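Eladora Hand Grip, Second Version – what changed and why

Posted in December by Teodoro Ocampo
14 comments | 80 shares

So if you bought the first Eladora hand grip from us, please read this page before you pick it up again. I'm the one who packs and tests these at Miltley, and I'm also the one who had a finger in the wrong place when it failed, so you're getting it first hand (sorry).

The grip is the hand-held kind, with two fingers that close on whatever you're picking up and a linkage on each side that keeps them facing each other. You squeeze, they close. You let go, they open. It's a nice simple tool and I still love using it! The trouble was in the letting go. On the first version the return spring could hop off its post if you opened the fingers all the way and then squeezed hard. After that the fingers stayed shut until you pried them apart, and when they came free they snapped open fast. I got a blood blister from it. Edgars Kuusk, who designed the linkage, got a much better one about a week later, and that was the end of the first version.
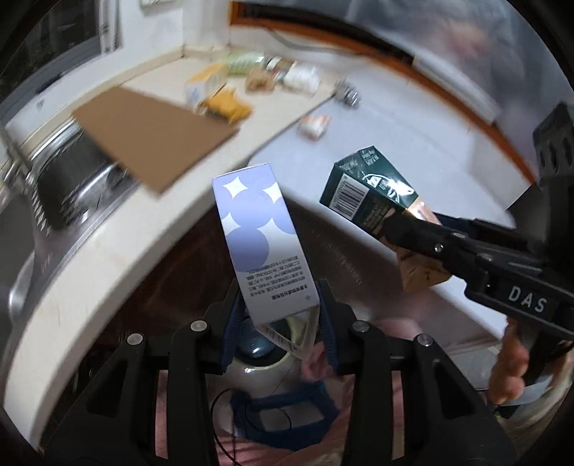 We did most of our testing on kitchen jobs, the kind where you're moving groceries and boxes from one place to another all afternoon. Cartons were the worst. They flex, so you squeeze a little harder than you need to, and that was exactly the load that walked the spring off. A stiff box hardly ever did it. It took us far too long to work that out, and for a while I was blaming the pads and swapping them over and over, which did nothing except use up my pads.

What's different on the second version:

The spring post is longer and has a lip on the end, so the spring can't ride up and over. There's a stop in the linkage that keeps the fingers from opening past the point where the spring goes slack. And the handle has a guard on the inside, right where my finger was.

We ran 80 grips off the first batch of new parts and cycled every one of them with a full carton before it got a label. Two of them went back to Edgars for a tight pivot – annoying, but the spring stayed put on both. I'd like to tell you it can never happen again. What I can tell you is that I've tried pretty hard to make it happen and I haven't managed it yet.

If you have a first version, stop using it, even if it seems fine. Mine seemed fine too. Don't try to bend the old post, please, we've had a couple of those come in and the metal cracks at the base. Send the whole grip to our Paltstead address and we'll swap it, no receipt needed. If you bought through Gallegos they'll take it back over the counter.

If yours is stuck shut right now, put it down on a table with the fingers pointing away from you. Keep your hand out of the linkage. Slide something flat between the pads and ease them apart slowly, and wear glasses if you've got them, the spring may come loose when they open.

Care is the same as before. Wipe the pads, keep oil off them, and check the pivot screws every 30 hours of use. Snug is plenty. If you crank them down the fingers get slow to open and you'll think the spring has gone again (I get that call a lot).

Sold singly or as a left and right pair. Spare pads fit both versions. Old springs don't fit the new post, so don't order those by mistake.

14 comments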